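Stedbridge Household Furnishing Fund
Interim progress report to the Pesonen Foundation
Reporting period ending November

The grant supports the furnishing of homes for families moving out of temporary accommodation in Stedbridge. By the close of the period, 260 households had received a full set of furniture, against a target of 600 for the life of the grant. 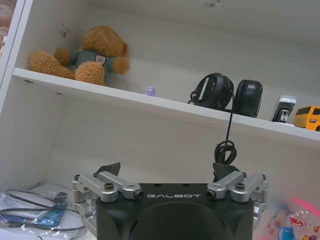

Deliveries in the first quarter were slower than planned. Our haulage contractor, Tradia, had one vehicle off the road for 6 weeks, and a backlog built up at the Skevine warehouse. A second vehicle has been in service since then and the backlog has been cleared.

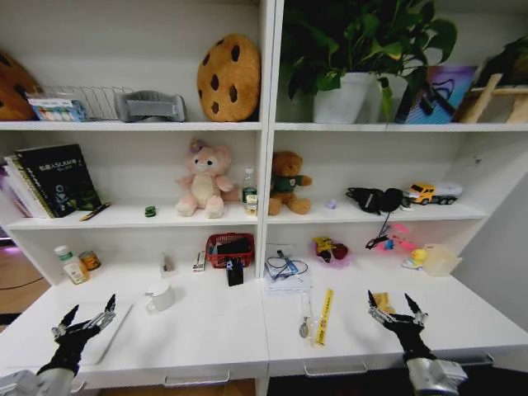
Reading time: 2 minutes

Spending remains within budget. Savings on beds and mattresses have been moved to the delivery line, as agreed with the Foundation in the spring. Warehouse rent will rise at renewal, and we are seeking a longer lease at Skevine to hold the cost steady through the final year.
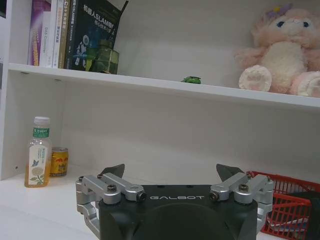

Referrals continue to come mainly from the city housing office. Nearly 1,000 inquiries were received, many from households outside the eligible area — these were passed to neighboring services. The referral form has been shortened, and applicants may now complete it by telephone. 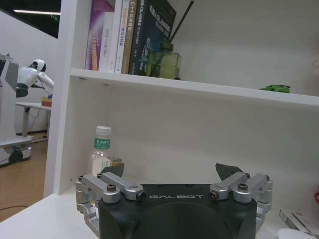
Will the remaining households be reached before the grant ends?

We expect to meet the target if both vehicles stay in service. Should deliveries fall behind again, we will ask the Foundation for a short extension at no added cost.

The next report will include the results of the household survey and a revised delivery schedule.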